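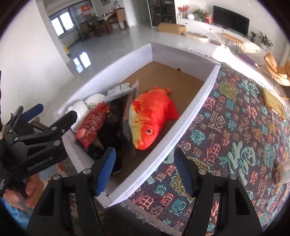
Nkechi Aliyu had the box packed by four, and then her aunt rang and she had to take half of it out again.

"Did you put the fish in?" Consuelo asked.

"It's in."

"It can't go on the bottom. He'll want it first."

The fish was a plush goldfish, red and orange with a yellow-green head, and it had lived on the back of the sofa in Kumley for as long as Nkechi had known the house. Tiburcio had won it at a fair when he was 7. He was 34 now and had a flat in Destport with one chair in it, and he had asked for three things from home. The fish was one. The others were his winter things and the little red mesh pouch from their grandmother's drawer.

She knelt on the rug and started again. The dark shaggy one went along the side, folded. She put the pouch next to it and checked the gold string was tied. She had never opened it and she didn't now. The fish went in last, slantwise, as it was too long to lie straight.

"What about the rug?" Consuelo said. "He always liked that rug."

"The rug won't fit in a box."

"No. I suppose it won't."

Nkechi ran her hand over the fringe. There was pink in it, and teal, and characters none of them had ever learned to read. Tiburcio used to drive his cars along the rows of them and call them streets.

"How much is the post?" Consuelo asked.

"23 pounds, if I get there before half past five."

"That's a lot for a fish."

"Do you want me to leave it out?"

There was a long gap on the line. A kettle clicked off at the other end.

"Don't be silly," her aunt said. "Put his name on it in big letters."

Nkechi went to look for a pen.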